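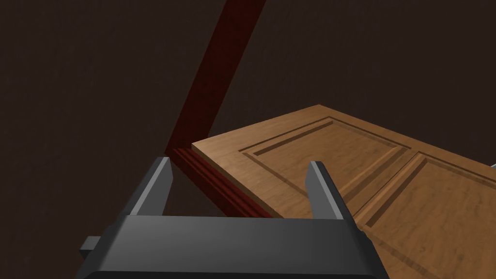 Hi Imke, quick one on the Flandach parish grant, up to the end of May. We've now had 31 grief evenings across the two churches, and 771 people came through the doors, which floored me! Father Chisholm (Innes to everybody but me) wants the side rooms to feel less like a waiting room, so we're talking paint, and I'm all for keeping dark brown walls with a honey-colored paneled door, because it's warm and folks seem to settle. The Cartwright money is nearly spent, mostly on heating and the counselor's mileage. We still owe Vikska for 48 prayer booklets. Could the second payment come early? I'd love to book the fall speakers before they fill up.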